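Gokar picks Hulme for media after eight-way pitch

Gokar has handed its UK media account to Hulme, ending a pitch that started with 8 agencies and dragged on well past the April deadline. Zunus, the incumbent, made the final two but lost out on the last round.

The win covers TV, radio, outdoor and paid social. Creative stays put with Wurnura, which has held it through two rebrands and wasn't part of the review. No word on billings, both sides keeping quiet on that one.

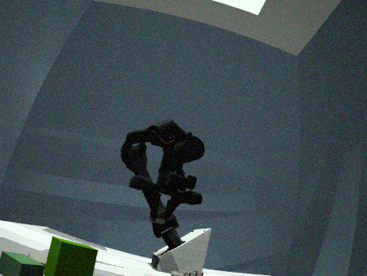 Hulme will put 22 staff on the business, most of them in its Manchester office, with a handful of new hires to come. First job is an autumn radio push, then outdoor: 700 poster sites booked so far, mostly roadside and rail. More expected before Christmas.

Zunus said it was "dissapointed but proud of the work" and wished the new team well. It keeps Gokar's Irish account for now. That contract is up for renewal next year and a seperate pitch is likely.

Gokar's last big campaign ran to 3,738 radio spots, and the brand says audio will stay the biggest part of the plan. Handover starts this month. Wurnura and Hulme have already met, first joint brief due in the next few weeks.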